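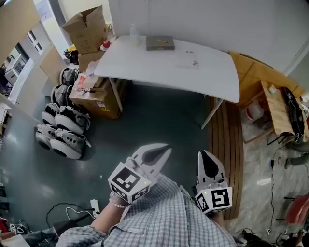
Hand-held grippers and a white folding table.

Sesideck moves final Suksawat thriller to September

Sesideck has put back the last novel in Guoqing Hou's Suksawat sequence and will now publish it in September, in hardback, ebook and audio on the same day. The book, titled Givamar, had been listed for spring. Trade customers were told on Thursday.

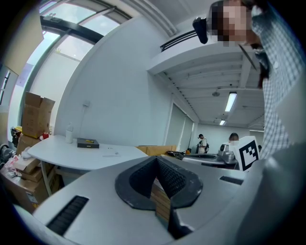
Usha Kurup

The delay follows a late change to the structure of the book. Hou's delivered text ran to 100 chapters, each told from a single point of view. The version now being typeset has 37 longer chapters in 2 parts, with the trial material moved from the opening to the start of the second part. The publisher says the ending is unchanged.

Existing orders will be carried over to the new date. Shops do not need to re-enter them, but anyone who ordered the export paperback should check their account, as that edition has been withdrawn and will be reissued under a new ISBN. The hardback keeps its original number and price.

Givamar is the fourth Suksawat novel and picks up nine days after the close of the third, with the former customs investigator Suksawat in hiding and the shipping fraud case against her old department about to collapse. Hou has said he does not plan a further book with the character.

Vamel, which holds the audio rights, will record the novel unabridged with the same narrator as the earlier volumes. Recording was to have begun before the restructure and has been rebooked. The three earlier audiobooks will be re-edited so that chapter breaks match the printed text, and existing buyers will receive the new files through their usual app.

Proof copies of the old version are already with some reviewers. Sesideck has asked for these to be disregarded and will send replacements once the revised pages have been read.

Recent items
Crime paperback round-up
Vamel changes its returns window for library CDs
Translated thrillers: what is due this autumn

Contact the news desk | Copyright, all rights reserved | Back to top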